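How to Find Out Whether a Movie Is Really a Remake

Every announcement of an older title coming back to theaters arrives with the same fog of words. It is "inspired by," it is "a fresh take," it is "in the spirit of." I have stopped believing any of these until I have checked, and checking takes an evening at most. You need the opening and closing credits of both movies, access to a library, and some patience with people who get paid to be vague.

I'll use Gondent as my running case. The 1980s original was directed by Edeltraud Ruchti, and the new one is by Severin Riedl for a production company called Mustonex. The press kit says it is "an original story that shares a title." I had my doubts.

Step 1: Ignore the press kit

Read it once, write down the exact phrase used for the relationship between the two movies, then put it away. The phrase was picked by a publicist. "Official remake" usually means somebody bought something. "Inspired by" can mean anything from a full purchase to a director who saw half the movie on a plane. Don't try to rank these phrases. I've seen people post charts that claim to, and I don't trust a single one.

Step 2: Read the writing credits word for word

The credit you want is on the screen, and if you can get a copy of the movie you should read it there. Websites copy from each other. In the new Gondent the card says "Written by Severin Riedl," and the opening titles stop there. If you left the theater at that point you'd believe the press kit.

Stay to the end. Long after the caterers and the drivers, there is a line that reads "Based in part on the screenplay by E. Ruchti." White type, small, gone in a couple of seconds. On a home copy, go through the last stretch with the pause button.

Look for these wordings:
"Based on the motion picture" – a remake, whatever the interviews say.
"Based on the screenplay by" – same thing for our purposes.
"Based on characters created by" – more likely a sequel or spin-off, but keep reading.
"The producers wish to thank" – means nothing by itself. Sometimes it's the older director, sometimes it's a hotel.

Step 3: Check for a shared source

This is where most online arguments go wrong. Two movies with the same plot may both come from a novel or a stage play, and then the second one isn't a remake of the first in any strict sense. It's another adaptation. Search the library catalog for the title and also for the older movie's title in its original language. Check the older movie's credits too, the full set.

For Gondent I found a stage play called Trillo, which some fans insist is the true source. I read it. It has a locked room and a doctor, and that's all it has in common with either movie. Plenty of stories have a locked room and a doctor.

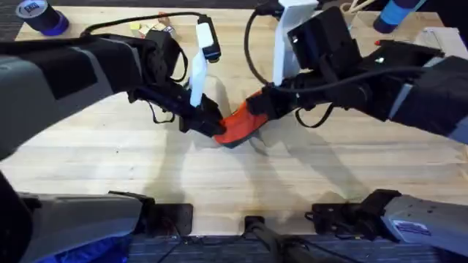
Two arms, one orange object, over a butcher-block tabletop.

Step 4: Watch both and make a beat list

Take a sheet of paper with two columns. Watch the older movie first and write one short line for each turn in the story. A turn is a moment after which the characters know or want something different. Forty lines is plenty for a feature. If you end up with 80 you're writing down scenery.

Then watch the new one with the list in front of you and mark every line that comes back, with the time at which it comes back. Don't mark things any thriller would have. A suspect who lies to the police doesn't count. A suspect who lies about which hand he writes with does.

My Gondent list had 40 lines, and 20 of them turned up in the new version, most in the same order. Half doesn't sound like much until you notice that the last nine are all among them. Riedl moved the story to a ski town in December and gave the inspector a daughter. The machinery underneath is Ruchti's.

Be careful with endings. A studio that says "we've changed the ending" is hoping you'll take the rest as changed too. Compare the middle. Hardly anyone bothers to rewrite the middle.

Step 5: Read interviews last, and the early ones first

By now you have something to compare them with. Start with the interviews given before shooting, when people still talk freely, and look for the spot where the wording shifts. Small local papers are better for this than the big entertainment sites, which mostly print what they were sent.

Treat viewer ratings and fan polls as noise. One site has a poll in which 2,845 people voted on whether the new Gondent is a remake. The movie wasn't out yet when it closed.

Step 6: Write down what you can and can't show

Keep the claim small. "The end credits name the earlier screenplay, and half the turns are shared" is something you can defend. "They stole it" is a legal accusation, and you don't know what contract was signed. A rights company called Schnyder is thanked in the Gondent credits, so for all I know Ruchti was paid handsomely. I wrote to them and haven't heard back.

If the credits say one thing and your list says another, give both and leave it there. I have three titles in my notebook I still can't settle, and one of them I've watched five times.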